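Workshop newsletter: equipment and budget

Planning for the second table-clearing station

We have been asked by several members to set out where the money for the new station is going, and why the order has been split in two. The short version is that the arm is the easy part of the budget. The fingers, the tubs, the mounts and the hours spent putting things back on the table are harder to pin down, and they are what this item is mostly about.

The job itself has not changed. A table is laid with kitchen things and some food, and the arm sorts them into two open containers at the back.

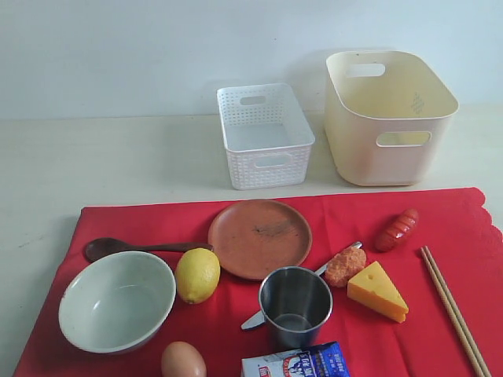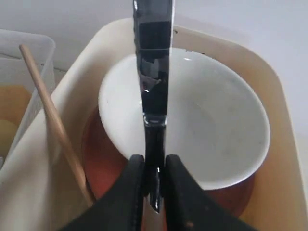

The first station was bought in one go, from one quote, and we paid for that later. The quote covered the arm, the controller, a gripper and a table mount. It did not cover spare finger pads, a second wrist camera, cable guides, lighting, or any of the objects to be handled. Each of those was ordered separately as the need came up, with its own delivery charge and its own wait. When the accounts were closed in December, the small orders had taken up far more staff time than the large one.

For the second station we are doing it the other way round. The consumables and fittings have been listed first, and the arm will be chosen to suit them.

What we are buying

The arm. Two suppliers are still in the running. Rolmont have offered an arm with a longer reach and a heavier base. Workon have offered a smaller one that would match what we already have. The longer reach is useful at the back of the table, where the containers stand, but the heavier base will not go on the present bench without a plate underneath. The Workon arm drops straight on to the existing bolt pattern and can share spares with station one. On present figures the Workon is the cheaper of the two once the plate and fitting are counted, and the Rolmont is the cheaper if you look at the quote alone. We will hold both prices open until the bench has been measured again.

The gripper. Two fingers, parallel, same as before. We looked at a three-fingered hand and at suction cups. Suction does well on flat plates and smooth cartons and badly on spoons, chopsticks and anything with a rough surface. The three-fingered hand was too wide to go down into a container that already had something in it. Two plain fingers handle most of the list, and replacement parts are easy to get.

Finger pads. These are the item we got most wrong last time. We budgeted for one set a year. Pads get scuffed and dusty, and a scuffed pad holds cutlery less well than a clean one, particularly on narrow handles. The new plan is to keep 100 pads in the drawer, bought as a single lot from Fendenex, to serve both stations. They will be fitted in pairs. Please do not change one side only, even if the other looks fine. The wear is never quite even and a mismatched pair will twist a knife or a spoon as it lifts.

Wrist cameras. One fitted and one spare for each station. The spare is not a luxury. When the camera on station one failed in the autumn, the station stood idle while we waited for the replacement, and the cost of the idle time was well above the price of the part. Spares will be set up and tested on arrival and then put away with the mounting screws taped to the box.

Containers. Plastic storage baskets and tubs, bought from an ordinary homeware shop. Please buy the same models in quantity when you find ones that work, as shops change their ranges without warning and a slightly different rim height means teaching the drop positions again. We have put in for 49 of them across the sizes we use. Solid sides and perforated sides are both wanted. Light colours are fine, but we would like a few darker ones as well, for contrast against the wall and the table.

Tablecloths. Plain ones in several colours. They must be cheap enough to throw away and heavy enough not to ruck up when something is dragged across them. Any scalloped or fringed edge should be pressed flat before use.

Objects. Crockery, cutlery, cups, food pieces and cartons. The budget allows for 200 objects, to be shared between the two stations and kept on the open shelving. A good part of that is replacement. Ceramic bowls chip when they are set down on top of plates, and a chipped bowl should come off the shelf the same day. We would sooner write off a bowl than have someone cut a hand while resetting.

What we are not buying

There was a request for a conveyor to bring objects to the table. We have left it out for this year. It would save some resetting time, but it would fix the position in which things arrive, and the whole point of the table is that they are laid out differently each time. It would also need guarding, and the guarding quote was higher than the conveyor quote.

There was a second request for a powered height-adjustable bench. We agree it would be kinder on people's backs. It moved very slightly during the trial when the arm stopped quickly, so it has been put off until we can find one that locks. In the meantime the fixed bench will be raised on blocks to the height that was agreed at the last planning meeting.

We also looked at a force sensor for the wrist. The price has come down, and for knives and other thin items it would help to know how hard the tip is meeting the bottom of the tub. It is on the list for the following year. If there is money left in the contingency line after the arm is installed, it will be the first thing considered.

Staff time

Resetting the table is the largest running cost and it did not appear anywhere in the first budget. Somebody has to empty the containers, lay the cloth, put the things back out in a new arrangement and check that nothing is damaged. With two stations running side by side, one person can reset one table while the other is in use, so the second station should not need a second full post. We have budgeted for extra hours on that basis and will look at it again after the first three months.

Time for cleaning is now a line of its own. It covers wiping down the fingers, the camera window and the insides of the containers. It is a short job if it is done at the end of each shift and a long one if it is left.

Training for new starters is also included. Furtună, who supplied the safety gate and the stop buttons for station one, will run the induction for the new one as part of their service contract. There is no extra charge if we put everyone through together, so please keep the date free when it is sent round.

Knives

Table knives only. No kitchen knives, no serrated blades longer than a table knife, and nothing that has been sharpened. The arm carries them upright over the containers, and a dropped knife can bounce off a bowl. Anyone reaching into a tub must press the stop button first and wait for the light. This was always the rule and has been followed most of the time. It needs to be followed all of the time before the insurers will extend cover to a second station, and their renewal form asks about it directly.

Order of work

The bench is measured and raised first. Electrical work comes next: a separate supply for station two, so that a trip on one does not stop the other. Containers, cloths and objects can be bought at any point and should be on the shelves before the arm arrives. The arm and gripper order goes in once the bench figures are back. Delivery is quoted in weeks by both suppliers, and both have been late before, so nothing in the plan depends on the earliest date.

We have kept back a contingency for fittings. If it is not used it will go towards pads and cameras for the year after, and will not be carried into general funds.

Comments on the equipment list should reach the workshop office before the order is placed. If you are asking for something to be added, please give the supplier, the price with delivery, and what you would take off the list to pay for it. Requests for more shelving have already been noted and do not need to be sent again.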